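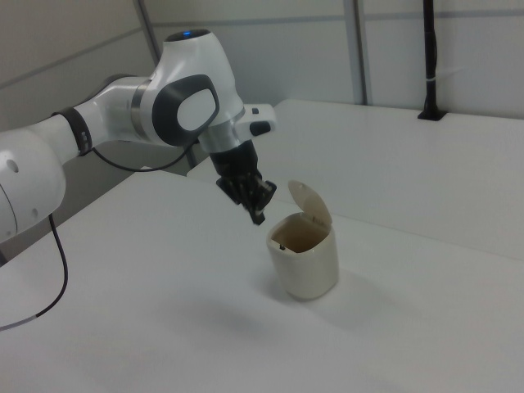
White arm over a white tabletop, cream-colored trash bin within reach.

Kirkeck Starter Hive Class Kit: Review
By Lilibeth Ambrosio

The Kirkeck kit is sold to people who teach beginner beekeeping to children. It ships in one carton and contains a half-size demonstration hive, 14 printed frame cards, a smoker with no fuel, two hive tools and a teacher's binder. Bees are not included. I used it for a full block of classes ending in October, with groups aged seven to 12.

Assembly of the hive took 62 minutes with a mallet and wood glue. The box joints were square. One frame rest was set too low, so the end frame dropped and rubbed against the floor. A thin shim fixed it.

The frame cards are the best part of the kit. Each one is a full-size photo print of comb, front and back, showing capped brood, open brood, pollen, honey or queen cells. They slide into the hive like real frames, and students can practice lifting and reading them without gloves. After 300 or so pulls the corners would normally curl on card stock; the laminate on mine is still flat at 100, which is as far as I have taken them.

The smoker is small and goes out quickly. I replaced it with a Gavden unit after the second class. The hive tools are standard J-hooks with one dull edge each.

The binder needs work. Lesson four refers to a chart that is missing from my copy, and the section on stings is half a page. I added my own sheet on allergies and on when to call for help. The Noltico class set covers this better but has no demonstration hive.

Replacement cards are sold singly through Lagman. Mine arrived with the correct hole spacing.

Recommended for indoor teaching. Plan to buy a different smoker.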